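**El almacén de préstamo de Zeren pone orden en sus cajas antes del verano**

Nudunholm, 31/5/24

Quien haya pasado estos días por el local de Zeren, en la calle que baja hacia el mercado viejo, habrá notado que hay más movimiento del habitual. El servicio de préstamo de objetos, ese al que medio barrio acude cuando necesita una sombrilla para un fin de semana, un juego de cubos para un cumpleaños o una caja grande para una mudanza, está haciendo inventario por primera vez desde que abrió sus puertas, y lo está haciendo a conciencia, pieza por pieza y cubeta por cubeta.

La idea llevaba tiempo rondando. El fondo de préstamo había crecido a fuerza de donaciones, que siempre se reciben con mucho cariño, pero que a veces llegan en bolsas sin etiqueta, mezcladas, con la tapa de una cosa y el cuerpo de otra. Según la ficha que se rellenó el otoño pasado, el local guardaba 2271 piezas sueltas entre utensilios de cocina, juguetes, material de jardín y esos accesorios pequeños que se pierden con solo mirarlos. Una parte no figuraba en ninguna lista, y otra figuraba en dos, con nombres distintos (¡hay que ver lo que puede dar de sí la palabra «tapón»!).

Para arreglarlo, Zeren ha cambiado el sistema de arriba abajo. Hasta ahora las cosas se guardaban según la fecha en que llegaban, de modo que un colador podía acabar junto a unas pelotas de playa y nadie se extrañaba demasiado. A partir de ahora todo irá por uso: lo de cocina con lo de cocina, lo de exterior con lo de exterior, y lo pequeño siempre en un recipiente cerrado por los lados, que es donde menos se escapa. Las cajas de rejilla se reservan para lo que abulta y conviene ver de un vistazo, y las cubetas macizas se quedan con las piezas finas y alargadas, que antes asomaban por los huecos y se enganchaban en todas partes.

El trabajo se hace por tandas cortas. Se saca un recipiente de la estantería, se lleva a la mesa, se vacía con calma y se vuelve a llenar según la nueva lista. Lo que está roto se aparta para ver si tiene arreglo, y lo que está repetido se ofrece al almacén hermano de Oshima, que abrió en invierno y todavía anda escaso de casi todo. De momento ya han salido hacia allí 63 piezas, en su mayoría de cocina, y está previsto otro envío más adelante.

Un detalle que ha gustado mucho a los usuarios habituales es el de las etiquetas nuevas, encargadas a la imprenta Flitard, que tiene el taller a la vuelta de la esquina. Son grandes, de letra clara, y llevan en la parte de abajo un espacio en blanco para anotar a mano si falta algo. Parece poca cosa, pero cualquiera que haya llegado a casa con una tienda de campaña sin piquetas sabrá apreciarla. También se ha revisado el cuaderno de reservas, que seguirá en el mostrador para quien prefiera el bolígrafo de toda la vida.

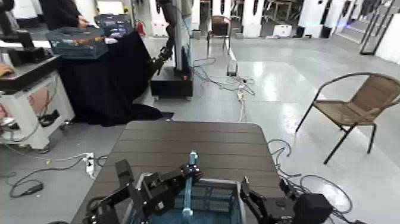

*Una cubeta de plástico azul grisáceo, sobre la mesa de lamas marrón oscuro, con una pieza celeste translúcida en su interior. A la izquierda, dos cajas azules de rejilla, una sobre la mesa del paño negro y otra sostenida por una persona encima de ella.*

Mientras dure el inventario, que se calcula en unas siete semanas, el préstamo sigue funcionando, aunque con alguna limitación. Se pueden retirar hasta dos objetos por persona, y conviene preguntar antes si lo que se busca está ya clasificado, porque las cajas pendientes de revisar no se abren hasta que les toca el turno. Las devoluciones se aceptan como siempre, y se agradece muchísimo que lleguen limpias y con todas sus partes.

Las donaciones, en cambio, quedan en pausa hasta septiembre. En Zeren piden un poco de paciencia a quienes tengan el trastero lleno y las mejores intenciones: todo será bien recibido entonces, y si puede ir en una caja con una nota que diga qué es y para qué sirve, mejor que mejor. La única excepción son las propias cajas y cubetas vacías, apilables y en buen estado, que hacen falta ya mismo y pueden dejarse en la entrada en el horario de atención, por las tardes.

El nuevo catálogo se colgará en el tablón del local en cuanto esté terminado, y habrá una copia en papel para consultar en el mostrador.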